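Kelwood Printed Tablecloth, Wipe-Clean, 2 Sizes

Price: $194 for the large, $115 for the small
Item no. 2378
Ships from our Flellden store

I'll admit I was a plain-linen person for years (my mother ironed hers, so I ironed mine), and then Traian Buzatu at Menzies sent me a bundle of Kelwood cloths to try at home. I've had one on my own kitchen table since June and I'm hooked! Spaghetti sauce, candle wax, a whole glass of grape juice. I wipe it with a damp sponge and go back to my dinner.

The weight is what I like best. It hangs down properly at the corners and doesn't slide when the kids lean on it. It comes folded, so expect creases for the first few days. Mine relaxed by itself, but you can hurry it along with a hair dryer on low from the back. Please don't iron it, ever.

Tables set with printed pieces:

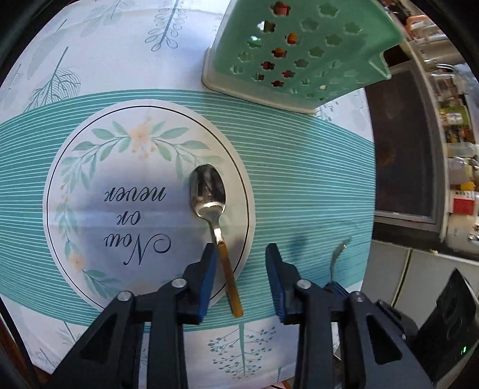
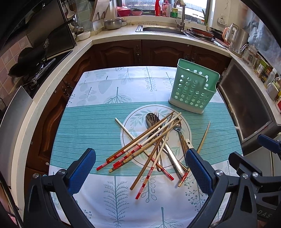
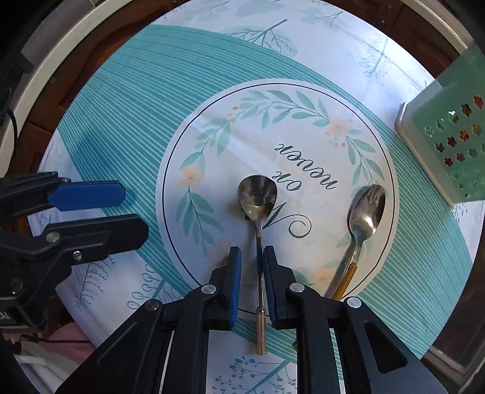 Measure your table before you order and add the drop you want on each side, then pick the nearest size up. You can trim the edge with ordinary scissors and it won't fray. If you have a round table, write to me first and I'll ask Abdul-Rahman Aidoo in our cutting room whether he can do it as a special. He usually can, but give him a week.

Hot pans need a trivet, same as with any coated cloth. For storage I roll mine around an old gift wrap tube, print side out.

Goes well with: Onness felt table pad, Onness cloth clips (handy on the porch).

Returns are fine if it hasn't been cut.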